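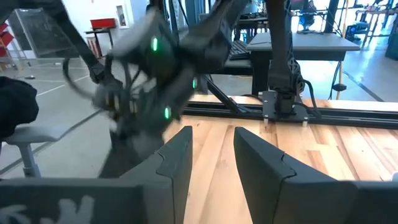 Open gripper fingers over the pale timber.

By Rekha Panicker

I've been using Hinata Tsuji's hand balm since last winter, and I still can't get the lid off with balm already on my hands. So that was my first question when we finally got on the phone.

"Oh, the lid!" she said. "Everyone asks about the lid. I bought 2420 of those tins in one go because the price was good, so we're all stuck with them for a while."

Hinata makes Umlow, a little range of balms and one cleanser, all without fragrance. She started as a hairdresser in Brisbane, and her hands were a mess by her third year. Cracked knuckles, peeling between the fingers, the lot. (I worked in a café through uni and I winced the whole way through this bit.)

"I tried everything at the chemist," she told me. "Some of it was lovely for an hour. Then I'd do another basin and be back where I started. And so much of it smelt like a lolly shop, which I couldn't stand when I was already breathing in bleach all day."

The first balm was beeswax, shea and sunflower oil, melted in a saucepan she wasn't allowed to use for food again. It was gritty. She laughs about it now, but she was pretty cranky then. Shea goes grainy if it cools too slowly, and she didn't know that until a woman at a soap-making night told her to stick it in the fridge.

"Twenty minutes! That was all it needed. I'd thrown out so many batches by then."

How many, I wondered? She keeps a notebook, so she could tell me: the recipe in my tin is number 191. It has 11 ingredients, and she reckons two of them are there mostly out of stubbornness. She wouldn't say which two, though I did try.
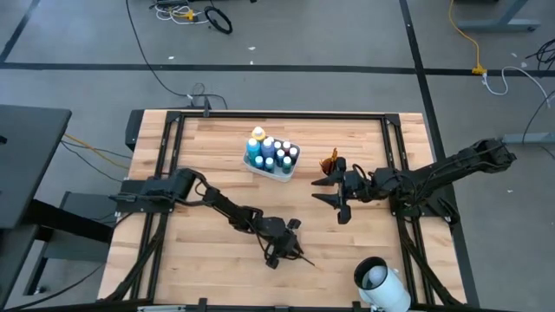 On cleansers, and leaving your face alone

The cleanser took longer. She named it Isov, a word she likes the look of and which means nothing at all. It's a milk that you massage on dry and take off with a damp flannel, and it doesn't foam, and that has cost her a few customers.

"People email me and say it's broken," she said. "They want bubbles. I get it, I grew up on bubbles too. My face used to squeak."

I confessed to washing mine three times on a sweaty day and she went quiet for a second – a very polite quiet. Her own routine is once, at night, then a moisturiser while her skin's still a bit damp. Mornings she uses water and sunscreen. She doesn't make a sunscreen and doesn't plan to, as the testing is far beyond a business her size, and she gets a bit fierce about home recipes for it.

"Please just buy one. Buy the one you'll put on."

She's also happy to send people elsewhere. If your hands are bleeding or weeping, she'd like you to see a GP before you order anything from her.

Next up is a lip balm, still nameless, in a twist-up tube. No lid to wrestle with greasy fingers, I said. "There's a lid," said Hinata. "But it's a small one."
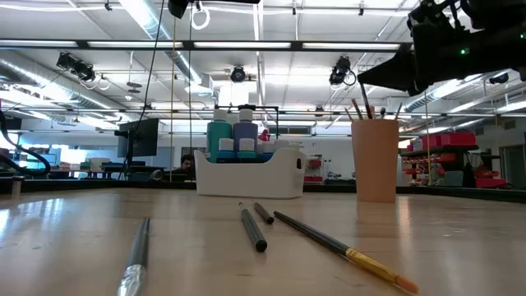

Brushes and pens or markers on the table, with the white caddy behind.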